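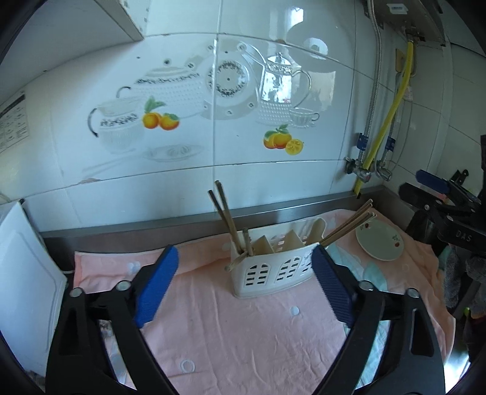
Chopstick sorting with hand-held grippers, home kitchen.

Umow needs 17 people to show a robot how to put chopsticks away. We've read the claims that robots can learn housework from a few demos. We doubt it, and we want enough good recordings to find out.

You work at a kitchen counter, one gripper in each hand. Sessions run 3 hours. It is dull work and your wrists will notice.

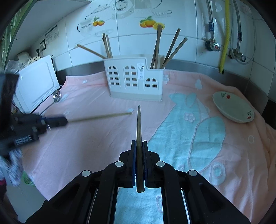

Do I need robotics experience?
None at all. Steady hands help more, and Mwende Mfaume will train you on the grippers.

Dropped a chopstick? Keep recording. Clean runs only make the results look better than they are.
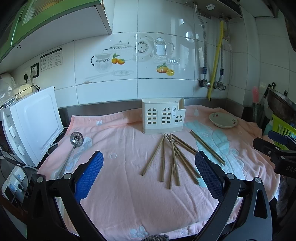 How to apply

Write to Socorro Llanos at Umow by the end of July 2023. Skip the cover letter.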